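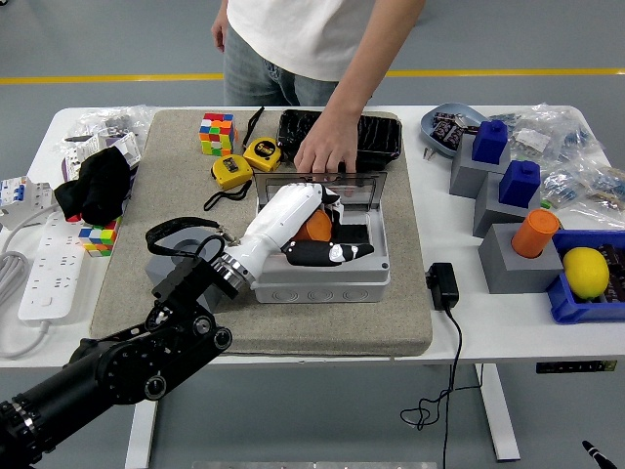
Junction box, clear lid open.

Mar 24, 2018

Condensation again. I spent most of today on it, so I'm writing it all down while it's fresh, because last time I trusted my memory and ended up repeating the same test twice like an idiot.

Background for anyone who hasn't been following the Rendurero pages: we have moisture loggers out in the orchard at Asmont, each with its terminals and battery in an outdoor box on a post. The boxes are supposed to be sealed. They all passed the hose test in July, when it was hot and dry and everything passes everything. Over the winter we started getting weird readings first thing in the morning that cleared up by lunch, and when I finally drove out and opened some up, there was water in three of them. Clean water too, no mud, no bugs. That made me think it was never rain.

So, what I think is going on. The box warms up in the sun, the air inside expands and pushes out past whatever gap it can find. Then the sun drops, the air shrinks, and it pulls damp evening air back in. Do that every day for a whole winter and you've basically built a very slow pump. A better gasket just makes it slower! I was pretty attached to the gasket idea (see my notes from before Christmas, which I now find embarrassing) but I don't think it holds up.

The other path is the cable itself. I hadn't thought of this until I cut one of the sensor leads back and found the copper had gone dull and greenish a good way up inside the jacket. Air can travel along between the strands, and if the far end of the cable is sitting in wet soil with a so-so splice on it, well. The gland can be perfect and it won't matter a bit. I sawed one of the Luvgate glands in half to look at it and it was gripping the jacket beautifully all the way around. Nothing wrong with the gland. Sorry for all the rude things I wrote about it on the clipboard.

What I set up today: 4 boxes, same size, all with the same short length of cable and a little humidity card taped inside where I can read it without opening anything.

Box A - as installed in the orchard, nothing changed.
Box B - same, plus a fresh bag of desiccant.
Box C - vent plug in the bottom face, no desiccant.
Box D - vent plug, and the cable end blocked with the Sirko filler.

The Sirko stuff is a two-part goo that you knead together and then push into the strands before it stiffens. The packet makes it sound like you have all afternoon. You don't. I got the first cable done nicely and then the rest of the lump turned into chewing gum while I was hunting for the side cutters, so half of it is now permanently part of the bench. Mix it in pea-sized bits. Wear gloves, and not the thin ones.

Drilling for the vent plugs went fine once I backed the plastic with a scrap of pine. Without the pine the step bit grabs on the way through and leaves a ragged lip, and the plug's O-ring won't sit flat on that. I cleaned up the one bad hole with a countersink turned by hand, which worked but took forever. Put the vent on the bottom, always. One of the orchard boxes had been mounted sideways by somebody (me) and with a vent on the side you'd just be inviting the rain in.

The starting humidity cards all read under 70 percent, going by the color of the spots, and I put them all in the same spot on the windowsill for an hour first so they'd start out even. The cards are not exactly precision instruments, but I only want to know which one changes color first.

Cycle plan is the warm cupboard during the day, then out to the cold porch with a damp towel in the tub overnight. It's cruder than I'd like. I did look at using the old fridge but the thermostat sticks and I don't want to come in and find everything frozen solid, which would be a different experiment.

Things I'm not sure about:

Whether desiccant is worth it at all outside. My guess is B looks great at first and then the bag fills up and it's no better than A. If we have to drive to Asmont to swap little bags, I'd sooner put up with the vents.

Whether the vent membrane clogs. There's a lot of spray drift out there in spring and the posts get a sort of sticky film on them. Might be worth wiping one vent with diluted spray mix and seeing if it still breathes. I'd do that with a spare, not one of the test four.

Whether conformal coating on the terminal board would let us stop caring. Probably partly! But it makes rework miserable, and we do a lot of rework.

To do: order more vent plugs (we have 3 left), label the lids on the hinge side so the labels don't come off with the tape, and get a proper photo of that green copper before I lose the offcut. It's in the coffee tin with the spare O-rings. First card reading goes on the next page, morning, before the boxes go back in the cupboard.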